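Plomcombe Community Boards > Home and Kitchen > Sauce bottles: fridge or cupboard?

skaldale_gal
Member, 114 posts

Moved into a share house in Skaldale in April and we've hit our first proper disagreement. I grew up with tomato sauce and mustard in the cupboard. One of my housemates puts everything in the fridge, including soy sauce and honey. The label on our mustard says refrigerate after opening but the one we had before it didn't say anything. What does everyone else do?

Also, does anyone store squeeze bottles on their side? Ours won't stand on their lids in the fridge door because the shelf is too shallow.

brickveneer
Senior member

Cupboard for tomato sauce, always has been. There is enough vinegar and sugar in it. We go through a bottle in 3 weeks with the kids so it never gets the chance to go off. Mayo goes in the fridge, no argument there.

Honey in the fridge is wrong. It goes hard and you can't get it out.

pantrymoth
Member

If the label says refrigerate, refrigerate. Recipes have changed. A lot of sauces have less salt and sugar than they did when we were kids, and people are still going by what their parents did.

brickveneer
Senior member

My parents' bottle says the same thing mine does. Cold sauce on a hot pie is no good either.

pantrymoth
Member

Then put some in a dish ten minutes before you eat. It's your cupboard, I'm only saying the label is there to be read. A kitchen in January can get very warm, especially if the pantry backs onto the oven like ours does.

lowtide_kev
Member

On the side question, I've done it for years. Two things to know. The lid has to be wiped before it goes back, or you get a crust under the flap and then it weeps. And give it a minute standing on its cap before you squeeze, or you get a burst of air and a splatter on your shirt.

Mine spend most of their life lying down, fridge or table.
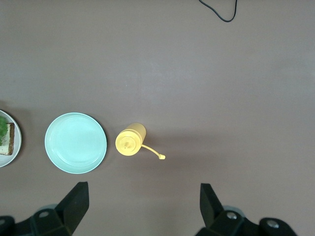 Yellow squeeze bottle on its side, next to the plates.

The thin watery stuff you get first is just separation. Shake it and it mixes back in.

gumleaf_linen
New member

We had the shallow door problem in our old unit. We put a plastic tub on the middle shelf and stood all the bottles in it upside down. 6 of them fit if you mix tall and short. You pull the tub out like a drawer and nothing falls over. It also catches the drips, so you wash one tub instead of the whole shelf.

skaldale_gal
Member, 114 posts

Thanks, the tub is a good idea. There is a discount shop on Doltau Road so I'll have a look there.

kev -- do you find they leak more with the flip lids or the screw nozzles?

lowtide_kev
Member

Flip lids, easily. The hinge goes after a while and then it never quite shuts. Screw nozzles are fine but people lose the little caps. I keep spare caps in the cutlery drawer.

oldrange_cook
Senior member

I worked in a cafe kitchen for a long time and we never laid them down. Upside down in a rack, labelled with the day they were opened, and thrown out on time. Laying them flat means sauce sits in the neck and dries. I don't agree that it's just as good.

lowtide_kev
Member

Fair enough for a cafe. I'm one bloke with a bar fridge.

oldrange_cook
Senior member

Wipe the neck and you'll get away with it. I'd still write the date on the bottom in marker. At home people have no idea when they opened anything. I cleaned out my sister's fridge and found 3 mustards, all open, one well past its date.

pantrymoth
Member

Seconding the date. Masking tape works better than marker on the soft bottles -- marker rubs off.

rashidi_st_resident
Member

Soy sauce: ours stays out, in a dark cupboard, and it tastes fine. I think it loses a bit of flavour over a few months but it's not going to hurt you. Chilli sauce the same. Anything with egg, dairy or fresh garlic goes in the fridge from day one.

brickveneer
Senior member

Agree with all of that.

skaldale_gal
Member, 114 posts

Update. Got a tub from the discount shop and it fits the middle shelf with a bit of room at the back. Mustard and mayo are in the fridge, tomato sauce is in the cupboard on a trial basis, and the honey has been let out. Housemate wants the soy sauce to stay cold and I've let that one go.

gumleaf_linen
New member

Glad it fit. Put a folded paper towel in the bottom and change it when you do the shopping.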